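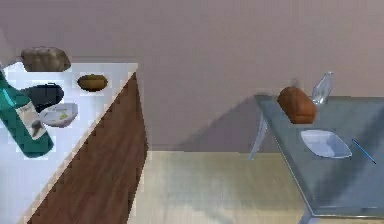

*The practice kitchen at the Predow workshop, rendered on screen: counter on the left, glass-topped table on the right.*

Funmilayo Balogun has never baked a loaf of bread in her life, but she has spent most of the winter thinking about one. It sits on a glass table in a kitchen that exists only on her computer, and she would very much like a robot arm to pick it up.

The arm itself is real enough. It is called Mathias, and it lives on a bench at Predow, the shared workshop where Balogun and her friend Mylene Barredo rent a corner for $50 a month (tea included, if you wash your own mug). The two of them have been building it since December out of printed parts, secondhand motors and a good deal of stubbornness. The first version dropped its own elbow on the floor. The current one is the fourth, and it holds together nicely, though it groans a bit when it reaches high.

The kitchen came later, after an evening when Mathias swung a little too fast and took a chip out of Barredo's favorite bowl. "I said we could go on buying bowls, or we could draw some," Barredo told me, clearing a chair so I could sit down. So they drew some. There is a shallow white one on the counter with bits of yellow-green food in it, and a rhombus-shaped one over on the table, which Barredo modeled herself and is rather proud of. A big green bottle lies on its side near the first bowl, and a clear carafe stands behind the bread.

The glass has been the hardest part. Balogun wanted a see-through table in there from the start, knowing how easily a camera can be fooled by one, and she spent weeks fussing over the tint. The edges of the counter still come out jagged - she knows, and she'll get to it - but the old computer under the bench can only do so much.

Each night, before the two of them lock up, they set a batch of practice reaches going. By my visit the program they call Clollora had got through 2293 of them, and 32 had ended with the loaf lifted cleanly and set down again. I thought that sounded low. Balogun was delighted with it, and she pulled up the log to show me that most of the 32 had come in the past few nights.

On the bench, meanwhile, Barredo was tightening a wrist screw and looking for the small pliers. They plan to try a real loaf next, from the bakery down on Skadden Street, and she has already asked for one with a good hard crust.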